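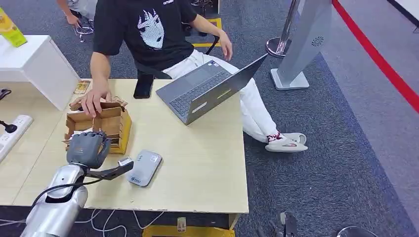 At the table with the laptop and an opened cardboard box.

Progress report to Pladar, second period
May 31, 2022
Prepared by Somtochukwu Aliyu, Ineck tenant energy advice project

We said in the proposal that home advice visits would cut electric bills. I still can't tell you that they do.

We mailed 522 households and got 50 sign-ups. The target was 200. Zastico, who handled the mailing, call this a good response for a cold letter. It may be, but the plan you funded did not say "good for a cold letter," and I would sooner report the gap than dress it up.

Tenants who took a visit say they liked it. I put little weight on that. People are polite to someone who has just sat in their kitchen for an hour and handed them free light bulbs. The bills are the test, and so far only four households have sent us a full set from before and after. Three went down. It was also a mild spring.

The Ban thermostat guide is finished and went out with the last visits. Tenants with electric baseboard heat can't use most of it. A shorter version is being written.

Spending is under budget, mainly from visits that didn't happen. Please don't read that as savings.

For the next period we want to drop the second mailing and put that money into collecting bills from the people already signed up. We need your approval for the change before July. If the numbers are still this thin by then, I would not recommend expanding to the second neighborhood.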